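Teaching by Hand: How Nistwood Trains Its Robots to Work Inside a Computer

Share 15 Comments 2

For most of its existence, the repair and recovery industry has depended on people who can find a screw by touch. The Nistwood Institute, which has studied the dismantling and reassembly of office computers with its partner Barredo, now asks those people to pass the skill to a machine.

The method requires no programming on the part of the technician. An operator sits at a control station and moves a hand-held lever, and the arm repeats each movement over the workpiece. For coarse positioning, the operator may instead take hold of the arm and guide it directly. Every attempt is recorded, including those that fail, and the recordings are used to train the software that will later move the arm without assistance.

Deirdre Ó Dubhghaill, who directs the programme, considers the choice of operator to be the most important decision in the process. "We first employed engineers, and they drove the arm as engineers do, in straight lines," she said. "A bench technician will tilt a card slightly before pulling it. We had never written that down anywhere."

By 11 March 2018 the programme had recorded 1,343 demonstrations, against an original target of 1,000. A demonstration is accepted only when a second operator has reviewed it. Those marked as hesitant are kept in a separate collection, where they are used to study how people recover from a poor grip.

Remote control has its limits. The operator feels very little of the force at the fingertips and must judge it by eye, and new staff tend to press too hard. Circuit cards and their sockets leave small room for error. 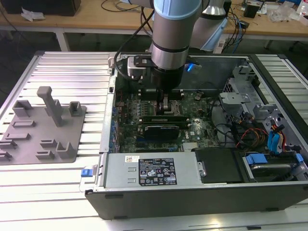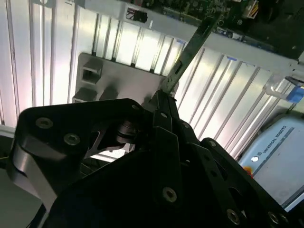

Training for operators is arranged through Didwood, the institute's teaching centre, and begins with simple pegs and blocks before any computer is opened. Progress is assessed on steadiness, and speed is not scored until the final stage. Ms Ó Dubhghaill expects that the recordings will also be of value to apprentices, who may replay the work of an experienced colleague at half speed.

A further series of trials, under the name Mivura, will examine whether lessons learned on one model of computer can be carried over to another. The institute has not set a date for publication of the results.

COMMENTS (2)

benchside_tom
Thirty years in repairs and I still tilt the card first. Glad someone is recording it. Do the operators get any feedback through the lever at all?

M. Harcastle
I would have liked more on the hesitant attempts. What share of the total are they?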